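Truvero to reissue Habte recordings after tape transfer

2019-01-31

The record label Truvero has completed the transfer of the Habte session tapes and will release them in June as a two-disc set, with a download edition to follow on the same day. The recordings were made for radio use and have never been sold in full. A shortened LP appeared at the time in a pressing of 389 copies, and most later copies in circulation derive from it.

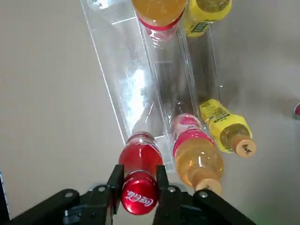 Issue 7, page 2

The transfer was carried out at the Pluredgate studio in Jerkside. The tapes are quarter-inch, recorded in stereo at 15 inches per second, and had been stored tail out in card boxes. Several reels showed binder breakdown and were baked at low temperature before being played. Splices had dried out along the leader and were remade by hand. The playback machine was aligned separately for each reel, using the line-up tones at the head of the tape where these survived. On the reels without tones, azimuth was set by ear and then checked against the phase of the two channels.

According to the studio's notes, the main fault on the LP was one of speed. The copy master used for cutting had been made on a machine running slow, and the whole of the first side plays back almost a quarter-tone flat. Listeners who know the songs from the LP will hear the voice sitting higher and the harmonium sounding brighter. The pitch on the new set was taken from the mains hum on the original reels and agrees with the tuning of the harmonium on a separate test recording held with the tapes.

The second fault was in the editing. Opening verses sung in free time, before the entry of the tabla, had been cut from most of the songs to fit the playing time of a side. All of these have been put back. In one case the removed section was found spliced on to the end of a different reel, and its place in the song was fixed by matching the room noise on either side of the cut.

No noise reduction has been applied to the voice. A low filter has been used on two of the songs to take out traffic rumble, and clicks from the old splices have been repaired one at a time. The level is lower than on most current releases — the loudest passage peaks well below full scale — and the label advises listeners to turn up the volume.

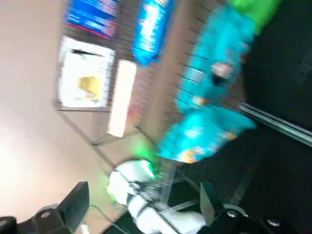 The booklet gives the words of each song in the original script, in transliteration and in English. It also lists the players for every session, which the LP sleeve did not, and corrects two titles that were exchanged on the original label. Recording sheets are reproduced where they can still be read. The reel numbers are printed beside each song, so that the set can be compared with the broadcast logs.

A vinyl edition is under consideration, but no cutting date has been fixed. Truvero says the songs would need to be divided across more sides than before, as the restored verses add a good deal to the running time. The original tapes have been rewound, boxed in new inert cases and returned to store. Safety copies of the transfers are held at Pluredgate and at the label's own office.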